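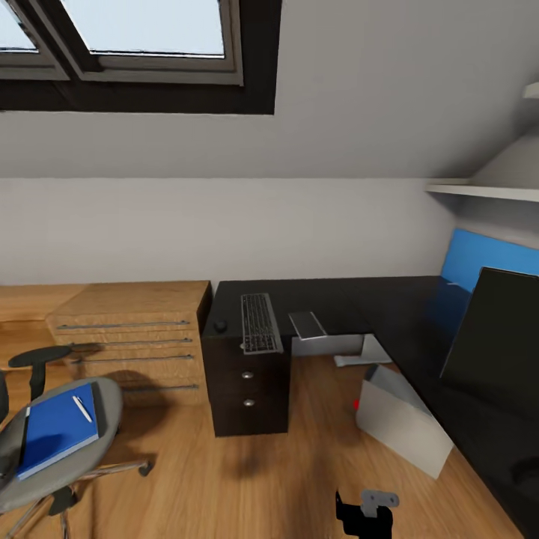 Rendering: Noemi Cirillo / Hirnska

Daylight and Glare in Roof-Level Workrooms
Speaker notes, Bristholm session, 2026-09-20
Radomir Petkov

Slide 1. Title. Wait for the doors to close. Mention that the handout has the formulas, so they do not need to copy them down.

Slide 2. Scope. Rooms under a pitched roof, used for desk work in daytime, lit mainly from a roof window. Electric lighting comes in only as backup. Heat gain is a separate talk -- Boris Živković has it after lunch.

Slide 3. Why the usual rules fail. A window in a wall sees half the sky at most, and often the house across the street. A roof window sees much more of the sky, including the brighter part overhead. For the same glass area you get more light on the desk and a smaller lit zone. Rules of thumb based on window head height do not apply. Say this twice. It is the mistake I see most in submitted drawings.

Slide 4. The Ionescu house. Logged through January with one meter at desk height. Peak reading 2000 lux, low reading in working hours 732. Point out that the low reading is still enough for paper work. The owner's complaint was glare, and the peak value alone does not explain it.
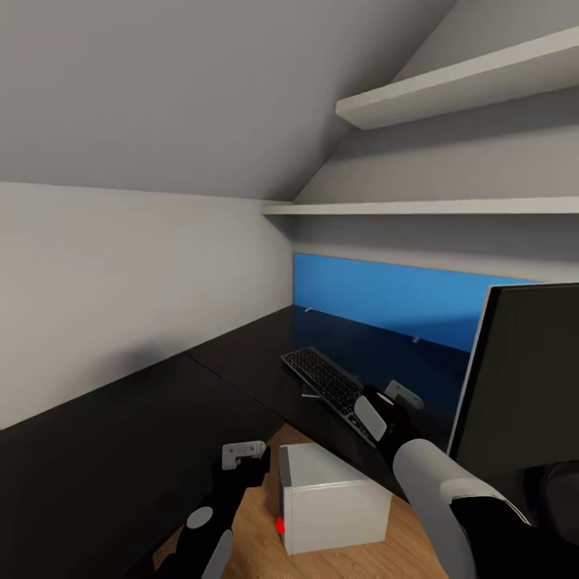

Slide 5. Surface reflectance. Most daylight calculations use one average value for the whole room, and for a roof room that average hides the problem. The ceiling slope is close to the user and takes up much of the view, so its finish matters more than the floor's. Matte white is the safe choice. Work surfaces need a separate check for gloss. A glossy black top like the one on screen throws back very little diffuse light but gives a clear mirror image; look toward the back, where the blue panel shows up in the desk. Replace the panel with bright sky at the same angle and you have veiling glare on anything shiny lying there. Reflectance figures from a paint chart will not warn you.

Slide 6. Where the screen goes. Side-on to the roof window is the starting point. Facing away puts the sky in the screen. Facing toward it puts the sky behind the screen. If the slope leaves no choice, fit an outside blind and accept the loss of light. Tilting the screen by 20 degrees fixes some cases and makes others worse, so test it with a hand mirror first. 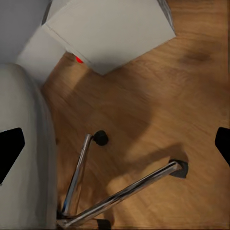

A mirror laid flat on the keyboard area shows what part of the sky the user will catch. Repeat at midmorning and midafternoon. If time is short, skip to slide 8.

Slide 7. Wikent software demo. Run the saved file, 4 views, clear sky then overcast. Kalliopi Nedeljković has the backup copy.

Slide 8. Questions. Expect one on light tubes. Answer: fine for a hallway, hard to control over a desk. Contact details are on the handout.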